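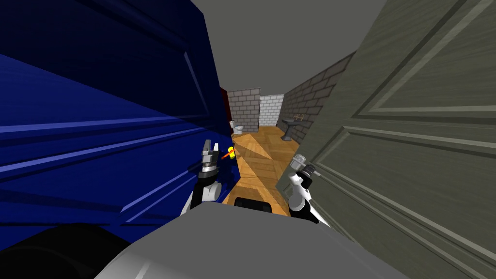 Home Forums Simulation Hardware Downloads Log in

Alel users' board > Simulation > Navigation and contact

Base jams in doorway, then grasp planner goes for the hinge

Posted 2026-09-19 by Ingeborg Eichhorn

ingeborg_e wrote:

Two faults in the same job, and I'd like opinions on whether they are one fault.

Setup: Alel base with both arms, Skendus house set, Sobczak grasp planner on default settings. The job is to leave the bathroom passage, go to the cabinet and open it. I ran 276 episodes overnight. In 9 of them the base stopped between the two open doors at the bathroom doorway, navy one to the left, grey-green one to the right, and never cleared. Both arms were up in front of the body at the time. The planner reported "path valid" throughout. The contact log shows the right forearm against the door panel from step 572 onwards, with the drive still commanded.

That last part is what bothers me. On a real base the drive should have cut out. In simulation it kept pushing until the episode timed out.

The second fault is at the cabinet. In a good share of the runs that do get there, the gripper lines up on the hinge barrel where the two doors meet and tries to close on it. Then it pulls. The doors don't move, as you would expect.

What I have tried so far:

- smaller time step: no change
- arms tucked before the doorway: no jams, but the tuck adds too long to each episode
- different start pose: jams less often, hinge grasp the same

mskwak wrote:

I'd call it two faults. The jam is your footprint. The stock Alel footprint file covers the base only. It takes no account of the arms, so if they are raised the planner is checking a narrower robot than the one you are driving. "Path valid" is true for the base.

Build the footprint from the current joint state and the 9 should go away without the tuck.

For the hinge, can you post the wrist view?

ingeborg_e wrote:

Wrist view from one of the hinge runs, before contact. 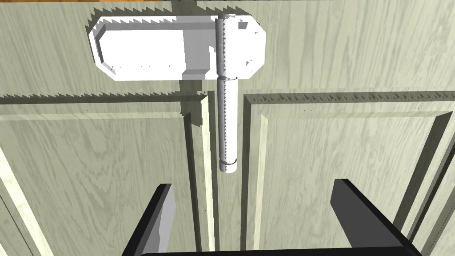 Henside, July

The asset notes for the cabinet were last touched then, by Henrik Gerlach, and they read in full: "Hinges remodelled, barrel lengthened. Handles unchanged." I have pasted the heading as it stands in the file. So the hinge changed and our detector weights are older than the change. I had not looked at the notes until this morning.

eabach wrote:

There's your answer, I think. A long white ridged cylinder standing upright over the gap between two doors is what a bar handle looks like to a detector trained on bar handles. It also stands well proud of the door and is the brightest thing in view. I would have guessed handle myself if I'd only had that crop.

Retrain with the new hinge in the negative set. I wouldn't spend time on the planner.

h_gerlach wrote:

I made that change, so I'll answer for it. The old hinge was so thin that contacts fell through it at large time steps. Somebody asked for a version that could be touched without the solver blowing up, and the longer barrel was the simplest way to do it. The plates were given chamfered corners in the same edit. The collision shape matches the visual shape to within a millimetre.

I don't agree that the asset is wrong. A detector that can't tell a hinge from a handle should be fixed at the detector.

mskwak wrote:

Nobody said wrong. But it is oversized for a cabinet hinge, and if the detector learns that hinges look like that, it will be less use on a real kitchen. You'd be training out a problem that only exists in this house set.

h_gerlach wrote:

Fair. I can put the old visual mesh back and keep the new collision mesh underneath. Then the two won't match, and I'll get a different set of complaints.

wgerlach wrote:

Has anyone looked at the shadows? All the raised edges in that view have a sawtooth on them, and the hinge throws a jagged shadow on to the rail of the left door. That is shadow map resolution with the bias set too low. The detector may be picking up the serrated edge as texture. We had false grasps on a drawer front last year that went away when the shadow settings were put right, with no retraining at all.

I rendered the same cabinet with a similar gripper pose and default lighting. Same teeth. 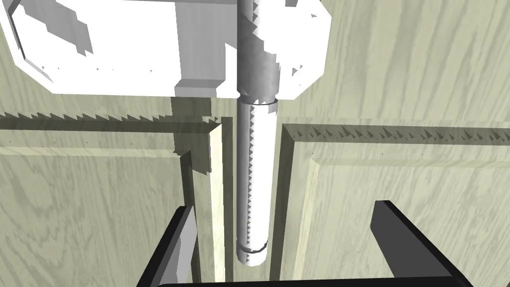

Render: Wiebke Gerlach, Skendus house set, default lighting

You get it along the top rails of both doors and down the shaded side of the barrel as well. The shadow on the left door has gone to steps. The white parts of the hinge have come out in blotches, which I'd put down to the same cause.

eabach wrote:

I see the artefacts, I just don't think they matter here. The barrel is centred between the fingers in your render, with its rounded end just above the gripper body. Any network that scores tall thin things between two panels will like that with or without clean shadows. The drawer case was different: flat surface, no geometry to grab, so the shadow was all it had.

wgerlach wrote:

Then it's cheap to test. Turn shadows off, run the same seeds, compare.

ingeborg_e wrote:

Done, on a shorter set. With shadows off the hinge was picked in slightly fewer runs. I wouldn't call it a fix. With Henrik's old visual mesh and shadows on, the hinge was not picked at all in the same set.

Footprint from joint state is also in. No jams yet, but I want a full night before I say more. It is slower to plan through the doorway, roughly 272 ms a cycle on my machine, and sometimes it asks for the arms to come down and sometimes it backs off and takes a different line.

mskwak wrote:

Backing off is correct behaviour. If the cycle time hurts, cache the arm outline and only rebuild when a joint moves by more than a couple of degrees.

You still have the drive problem. Footprint fixes make the contact rarer and do nothing about what happens on contact. Check whether the bumper and current-limit stops are enabled in the simulated base. In the shipped config they are both off, to speed up training.

ingeborg_e wrote:

Both off. I had assumed the sim carried the same stops as the hardware. The config comment says "disabled for throughput" and that is the only place it is mentioned.

h_gerlach wrote:

That should be in the manual. A controller tuned against a base that never trips will learn to lean on things.

mskwak wrote:

It will, and I'd not put anything trained with that config on a real Alel until it has been rerun with the stops on. Gripper pull force too. If it pulls on a fixed hinge in the sim with no limit, the arm side needs checking as well as the base.

eabach wrote:

Agree on the stops. Still say retrain the detector. Swapping the mesh back hides the weakness, and some real cabinet will have a chunky hinge on it.

wgerlach wrote:

And fix the shadow bias while you're in there. It's one line.

ingeborg_e wrote:

Order of work, then: stops on, rerun all 276 with the same seeds, then the detector with both hinge versions in the negatives. Shadow bias goes in with the detector run, so I won't be able to separate the two effects. I can live with that. Henrik, please leave both meshes in the download for now and give them different names.

h_gerlach wrote:

Uploaded as hinge_a and hinge_b. The old one is a.

Reply Subscribe to thread Report a post

Contact the moderators | Copyright Alel users' board | Back to top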